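Minutes of the September get-together, Fulosel shared laundry and linen room

Taken down by me, Trinh Kim, because I was holding the pen when the question came up. Sorry in advance for the asides. We started a bit past 7 p.m. and I stopped writing when the tea came out.

1. Last time's minutes

Read out, mostly. One correction: I had written that the Ó Flaithearta household wanted the drying rack moved to the window. They wanted it moved AWAY from the window, as the sun is fading everything on it. Fixed now. The rack has also been moved, so that one can come off the list - hooray!

2. The Voltitz dryer

Long one, this. The Voltitz is still stopping before the end of its cycle, and we went back and forth over whether it's the door catch or the lint filter. I said lint (I always say lint). Two people said catch. Someone had brought the booklet along and read us the page on error lights, which would have been more use if we could agree on which light comes on. We left it that the next person it happens to will write down the light and the time on the pad by the door, and then we'll call for a repair.

The Voltero washer is behaving beautifully and I would like that written down for once.

Money in the kitty for repairs and soap stands at $27. We agreed to hold off on buying anything until we know what the dryer needs, except for powder, which we're nearly out of.

3. Folding and hanging

This took up most of the evening, and I was glad, as it's the part I care about! The complaint from last time was that clean things get left in a heap and then whoever comes next doesn't know what's done and what isn't. I've had this happen to me - I once washed a whole load of somebody's pillowcases a second time, and they were very nice about it.

So we talked about what goes on the folding table and what doesn't. My feeling is that the table should be for the job you're doing right then: one basket, the hangers you need, and that's it. A few people thought that was a bit strict for a Sunday-sized wash, but most came round once we agreed you can keep a second basket on the floor.
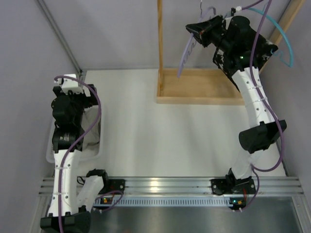
Folding table: cloth in the basket on the left, light-purple hanger and wooden tray to the right.

We agreed that baskets go on the left and hanging things get done on the right. It sounds fussy written down like this, but when two of you are in there at once it really does save bumping elbows. The shallow tray is for the small stuff (odd socks, buttons, the collar stays that turn up in the filter) and it should be emptied by whoever fills it. If something has sat in it until the next meeting, it goes in the rag bag, and no sulking.

There was a proper debate about whether light cloths should be folded straight out of the basket or shaken out first. I'm a shaker. You get the creases out before they set and you find the sock hiding in the corner. The other side says it spreads fluff all over the table, and I can't really argue with that. No decision, do as you like, but wipe down after.

Hangers: we have 31 on the rail as of this evening (I counted while everybody was taking their coats off) and at the start of summer there were more. Please look in your closets. Plastic ones are fine for shirts and blouses, but anything heavy and wet should go flat on the rack, as the shoulders come out with points in them otherwise. I've ruined a good cardigan that way and I'm still cross.

4. Sign-up sheet

The sheet is filling up in the evenings and sitting empty in the mornings. We tried out a few ideas and settled on slots of 2 hours, with no booking two in a row unless the one after you is still free when you arrive. I'll rule up a new sheet and pin it over the old one. Please use a pen, the pencil entries rub off and then there's an argument.

Bedding counts as one load even if it feels like three.

5. Smells

Somebody is using a very strong softener. No names were mentioned and I don't know who it is, but a couple of us get headaches from it, so could we all go easy? Half a capful is plenty. We also said we'd leave the washer door open between loads to let the drum air out.

6. Anything else

The iron has a new cord cover and is safe to use again. The board still wobbles. I offered to have a go at the foot with a bit of rubber, and this was accepted faster than I'd have liked.

A request came in for a second shelf above the table for spare baskets. Everyone liked it, but we need to measure first so that tall people don't crack their heads. To be picked up next month with actual measurements.

Things to do

Me: new sign-up sheet, wobbly board, powder.
Everybody: bring back hangers, write down the dryer light, empty the tray.
The Ó Flaitheartas: measure for the shelf, as they own the only decent tape.

Next meeting in October, same time, same room. Bring your own mug, we were short again.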